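# "The hand remembers the mistake": a talk with Pongsak Boonchu about teaching two arms to pack groceries

Pongsak Boonchu does not like the word programming for what he does. In the workshop of Stondidik he sits between two handles, moves them, and behind the glass two robot arms move the same way. When he is finished, the recording goes to a folder, and he starts again.

"I am more like a driving instructor," he says. "Only the student never looks at me."

He came to this work from a packing line, where he trained new staff for nine years. The project is called Tranero, and its aim is modest: put shopping into a bag and put other shopping back where it belongs. For each task the team wants 200 good demonstrations. When I visited in November, the grocery task had 158.

I asked him what makes one demonstration good and another one bad.

"Speed is the first mistake," he said. "A new operator wants to be fast, because he thinks somebody is measuring. But when I go fast, my left hand does one thing and my right hand does a half of something else. The model learns this half also."

His own rule is that every movement must have a purpose that a stranger could guess from the recording. If he moves a gripper to the side, it is to make space. If he waits, he waits with both hands still. Small nervous corrections he tries to avoid, although he admits that after lunch there are more of them.

The work with two arms close together is the part he finds most difficult to explain to beginners. Each wrist has its own camera, and the operator must think about what that camera sees as well as what his own eyes see.
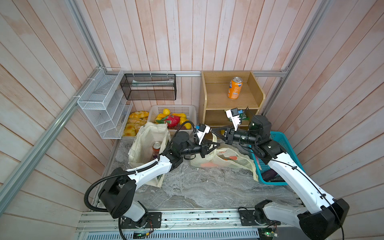 ## Why a bag is harder than a can

A can, Boonchu told me, is a polite object. It has one shape and it keeps it. A bag has a new shape every time, and the operator has to decide again where to hold it.

"With the thin plastic, I look for the place where many layers come together. There I close the fingers. If I take only one layer, it slides, and then I have taught sliding."

Canvas he likes better, but it has its own problem: the gripper has to come from above and go down into the opening. He teaches people to come straight down and to stop for a short moment over the bag before they enter it.
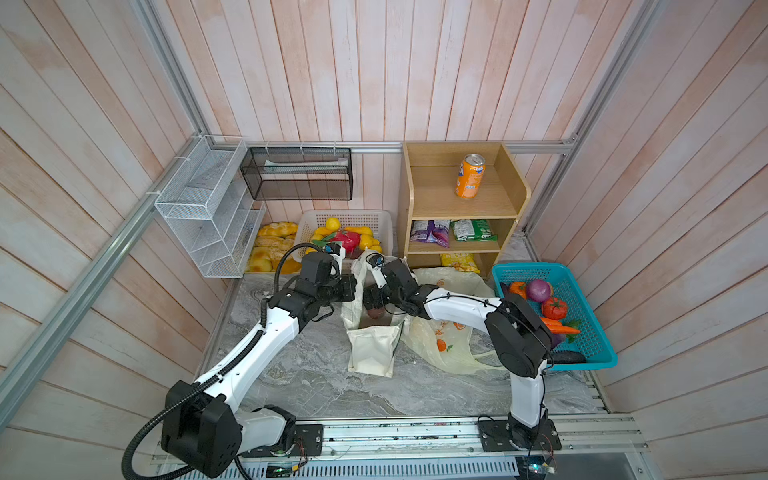 *Left gripper at the fruit basket, right gripper at the opening of the canvas bag.*

The question of failed attempts divides the team. Dong-geon Ryu, who prepares the data, used to delete every recording with a dropped object. Boonchu asked him to keep those where the operator picks the object up again calmly and finishes the task.

"We had an argument – a friendly one," Ryu told me by the coffee machine. "I wanted clean data. Pongsak said that a clean life is not realistic." They agreed to keep such recordings under a separate label. In the older Fornell project, with 507 recordings, this label did not exist, and Ryu still regrets it.

I tried the handles myself. My first attempt to lift a bag by its handle took me longer than I want to write, and I had the feeling that my fingers had become very far away. Boonchu did not correct me until I put the handles down. Then he said only that I had been looking at the bag and should look at the fingers.

"The bag handle is small, so give it your whole attention," he explained later. "First turn the wrist, then come close, then close the fingers. Three things, in this order. People like to do them together."

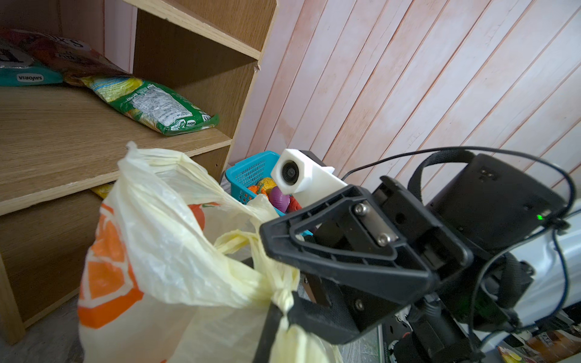 He keeps his sessions to 60 minutes and then leaves the chair, even when the work goes well. Tired hands, in his experience, invent shortcuts, and these are hard to find afterwards in the recordings. He writes a short note after every session, mostly about himself: shoulders high, too much left hand, better after tea.

Does he see his own habits when the arms move without him?

"Yes, and it is a little embarrassing," he said. "I have a small turn of the wrist before I let something go. My wife told me I do the same with the salt. Now the robot does it too – in the test runs it turns, and then it opens."

Ryu offered to remove this turn from the data. Boonchu is still thinking about the offer. Before that he wants to finish the remaining grocery demonstrations, and after them comes a new operator, who will start with the cans.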